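4. Clutter-Aware Replanning on the Two-Arm Cell

4.1 Setup and scope

The planner described in Section 3 was written on a whiteboard, where every object is a circle and every circle keeps still. This section covers what became of it on hardware. We limit ourselves to the software side: how the scene estimate is built, when the two arms are allowed to plan together, and what the supervisor does when the estimate and the world part company. Figure 4 shows the workspace with both arms in it.
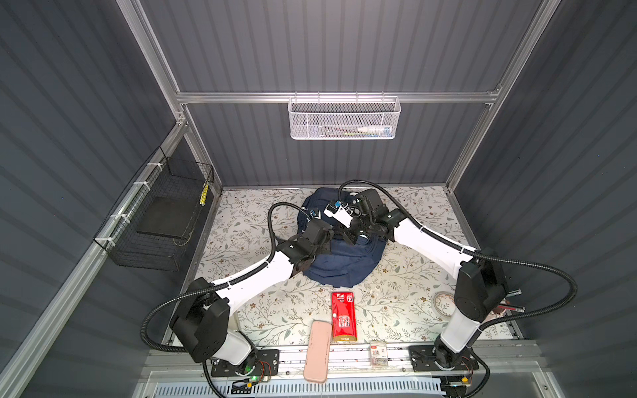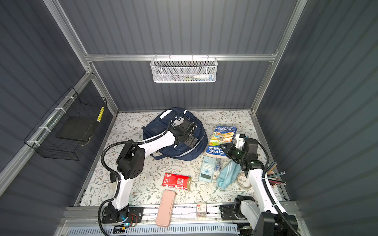 Figure 4. Two views of the cell. In both, the left gripper is on navy-blue fabric and small objects share the mat with it.

Bimanual Software Group, Clatow Laboratory

4.2 Scene estimate

Perception in our stack has one job, and for most of the project it did a different one. The first version, inherited from the Hoxha pick-and-place code, looked for objects. It was very good at this. It found leaves. The mat under the arms is printed with vines and little brown flowers, and the segmenter regarded each sprig as a candidate for grasping. We considered a plain mat and rejected it, on the grounds that desks and kitchen tables in the homes we care about are seldom painted matte gray for our convenience.

The current version keeps a background model of the mat and asks a narrower question: which regions stand above the plane? Every such region becomes a node in the scene graph with a footprint, a height bound and a stiffness class. There are three stiffness classes. Rigid covers books, boxes and the calculator. Soft covers anything made of cloth. The third, unsure, was added by Mirsad Stan over the objections of everyone who had to write code against it, and now does most of the useful work. Transparent things live there. A clear packet has a habit of vanishing from the depth map while remaining, stubbornly, in the path of the gripper, so the node is created from color alone and given a height bound generous enough to be insulting.

Objects outside the mat are handled by a fixed mask. The baskets hanging on the left and back walls, along with their contents, are collision geometry only and can never be proposed as targets. Before the mask was added, the planner would now and then form an ambition concerning the white tube in the rear basket.

4.3 Deciding when two arms are one problem

Planning both arms jointly is expensive, and planning them separately is how you learn the price of wrist covers. The coordinator switches between the two modes according to the scene graph. If the targets of the two arms are different nodes, each arm plans alone and the trajectories are checked against each other afterward, with the right arm yielding. If both arms target the same node, the coordinator merges the queries and plans in the combined space.

Figure 4 has a case of each kind. With both grippers on the same crumpled piece of navy fabric, the fabric is a single soft node and the merged query applies. With the left gripper on the backpack and the right one above the edge of a paperback, the targets are separate and the cheap mode is sufficient, provided the book has been recognized as something other than part of the backpack. An early build put them in one node whenever they lay close together, and then planned, with great care and at great cost, a coordinated two-arm maneuver on an object that did not exist.

The merge rule needs hysteresis. Soft nodes change their footprint when pulled, and a footprint that grows and shrinks will swallow its neighbors and give them back several times a second. We hold any merge for 18 control cycles before it can be undone. The number has no theoretical basis. Eight was too few, and nobody had the patience to try many others.

4.4 Contact and the soft class

For rigid nodes the contact model is the usual one and we have nothing to add. For soft nodes we gave up on predicting shape. An earlier simulator, Stisemport, modeled cloth in enough detail that a single fold could be admired for most of an afternoon, and its forecasts were beautiful and wrong. The present controller treats a soft node as a region of uncertain height with a compliance limit. The gripper descends until the estimated wrench crosses a threshold, closes, and then reports what it believes it is holding to the scene graph, which is free to disagree.

Disagreement is the interesting part. When the region estimate and the gripper state conflict, the supervisor freezes the arm that reported last, lets the other finish its current segment, and rebuilds only the nodes within reach of the frozen wrist. Full rebuilds are available but cause the planner to forget which node it was interested in, a trait it shares with its authors.

4.5 Tooling

All runs are logged through Brurnari, our replay tool, which records the scene graph next to the joint states and lets one scrub through both together. Gleice Guerra wrote it in October to settle an argument about whether a certain pause was deliberation or a deadlock. (It was a deadlock.) It has since become the part of the stack that other groups ask for, ahead of the planner, and we have tried to be gracious about this.

Two features proved worth their upkeep. The first is a diff between consecutive scene graphs, shown as plain text, one line per changed node. Most faults can be spotted there without opening a single image. The second is a refusal: the tool will not replay a log against a planner build other than the one that produced it unless a flag is set, and the flag has a long and embarrassing name. The results reported below use the build tagged 6/16/24.

4.6 Known failures

We list 6 failure types in the appendix and discuss only the two most frequent. In the first, the cable hose of one arm sweeps across the view of a target and is briefly admitted to the scene graph as a large, dark, unsure object. The arm then plans around its own plumbing. Masking from joint angles removes most of these, but the hoses are flexible and do not consult the kinematic model before moving.

In the second, a flat item lying partly over the front rail falls half inside the mat model and half outside it. Its footprint is computed from the inside half, so the grasp point lands well away from the true center. Extending the background model over the rail would fix this and is listed as future work — where it has been for two drafts.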